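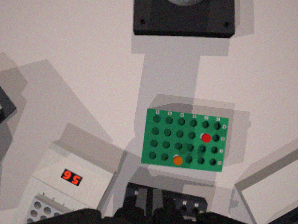 Idun Sandberg wrote to us after her first term that she had put off evening classes for years, expecting them to feel like high school again, and that by the second week she had stopped checking the clock. We asked if we could use that on this page and she said yes, as long as we also mentioned the parking, which she thinks is bad. The parking is bad. There are 12 spaces behind the building and they are usually gone by a quarter to six.

About Drerkwood Evening School

Drerkwood is a night school for adults. We teach people who left school early, people who finished but need a subject they never took, and people who simply want to know more than they do. Classes run Monday through Thursday, from six until nine, with a short break in the middle. We don't award degrees. Most of our students are working toward a high school equivalency diploma, a college placement test, or the entry requirements for a nursing or technical program.

The school is independent and not for profit. Tuition covers a little over half of what it costs to run. The rest comes from grants, from renting out our classrooms during the day, and from the annual book sale.

How we started

The school began as a reading class in the back of a furniture store on Grudholm Street. The owner lent the room on weeknights and the students sat on whatever hadn't sold that week. There were seven of them the first winter. The class was meant to last until spring, but the students asked for math next, and then for someone to explain the written part of the driver's test.

When the store closed, the class moved to a church basement and then to the second floor of the old Gudent building, where we are now. Gudent made shoe boxes and hat boxes on the site for decades. The freight elevator still works and we use it for deliveries and for anyone who can't manage the stairs. Please ring the bell by the side door and wait for a staff member, as the gate is heavy.

We took over the first floor later, when the printing business below us left. That gave us four more classrooms, a proper office and the study room.

What we teach

Our core subjects are reading and writing, math, U.S. history and government, biology, and basic chemistry. English for speakers of other languages is taught at five levels. We also offer bookkeeping, computer basics, and a public speaking course that fills up every time.

Not every course runs every term. A class needs at least seven students to go ahead. If yours is canceled you can move to another class or have your money back, and we will call you either way.

Classes are kept small enough that the teacher knows every name by the second evening. Homework is given in all core subjects. It is usually less than an hour between classes, and teachers understand if you had a double shift. They would still like to see you in class, even with nothing done.

The Mai room

The study room on the first floor is called the Mai room, after the student who organized it and ran it for its first three years. It opens at four in the afternoon and stays open until the last class lets out. There are desks, a printer, a small kitchen corner and a shelf of textbooks that may be borrowed with a signature. Children over the age of six may sit with a parent or wait there during class, as long as they are quiet.

A tutor is on duty in the Mai room on Tuesdays and Wednesdays. You don't need an appointment, but the math tutor gets busy in the two weeks before the placement tests – come early if you can.

Our students

More than 970 people have completed at least one full course with us. The youngest students are eighteen and there is no upper limit. Many work in the hospital laundry, the bus garage, the warehouses by the river, or at home. Some stay for a single term. Others have been coming long enough to have taken every history course we offer, and now and then one of them asks us to add another.

Several of our teachers are former students. All teachers in the core subjects hold a state teaching certificate or a degree in their subject, and each is observed twice in the first year.

Cost

A standard course costs $200 per term, books included. It can be paid all at once or in four parts. Students who receive public assistance pay half. If that is still too much, speak to the office before you decide against it. There is a small fund for this purpose, and the form is one page long.

Visiting and signing up

The next open house is on March 24, 2018, from ten in the morning until two. Teachers from all the core subjects will be there, and you can take the math and reading placement checks on the spot. They take forty minutes together and there is no charge. Bring a photo ID if you plan to register that day.

The office is open on class days from three until eight. We are closed for all of July, when the floors are done and the phones are not answered. Messages left during that time are returned in the first week of August, in the order they came in.

The nearest bus stop is at the corner of Grudholm Street, two blocks from the side door. Bicycles can be locked in the courtyard.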